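A Monday at the Dongate Open Workrooms

I had wanted to get into the Dongate building ever since it opened to tenants, and on Monday I finally did. They run an open day every June, and this year you could walk through three floors without a guide, poke your head into almost any room and sit down wherever you liked. I sat down a lot! My feet are still complaining, but what a lovely afternoon.

Getting in

Doors opened at 4, and by the time I had my sticker there were 200 names on the sign-in sheet. Octavian Ursu was handing out floor plans in the lobby. He told me to start at the top and work down – good advice, as the elevator was slow and the stairs are much nicer going that way.

The third floor is mostly small offices. Revevton has the corner one, with a wall of fabric samples you're allowed to touch (I touched all of them), and next door was a talk on repairing old lamps that ran well past its slot.

The tables and chairs on the second floor

I care a great deal about work furniture, so this was my favorite stop. The big tables are white and glossy, and they bounce the light back in long pale streaks. I'd worried that a top like that would show every mark, and up close there are a few faint scuffs, but I liked it more for having been used. The chairs are gray mesh office chairs, the kind with tiny dots all over the back, and you can pull one right up close.

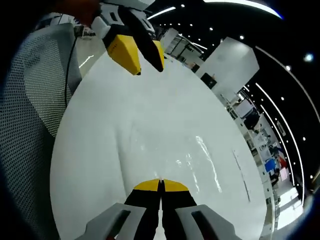
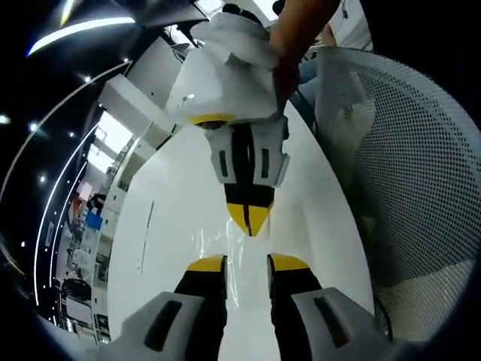
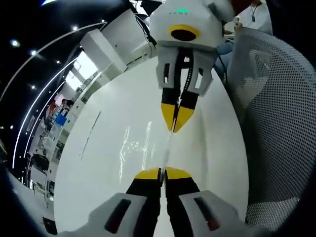
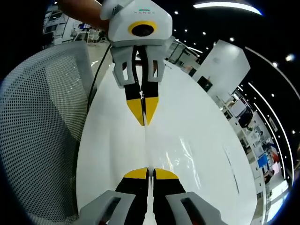 White tabletop in all four, and I would still take it home tomorrow.

What it costs to work there

Despina Iordache looks after the rentals and was very patient with my questions. A day pass is $20. A whole room for the season is $2899, and that includes the furniture, the heating and a shelf in the kitchen. There are evening hours too, which were stretched later during Ramadan at the request of several tenants, and she'd like to keep them that way all year.

The ground floor

Stirnolura, the bakery, had trays of seeded rolls by the back door, still warm when I got there. I bought two for the train and ate both on the platform. The courtyard is worth a look as well – benches along one wall, a fig tree in a tub and a very good bike rack.

If you go next year, wear flat shoes and bring a bag for the rolls.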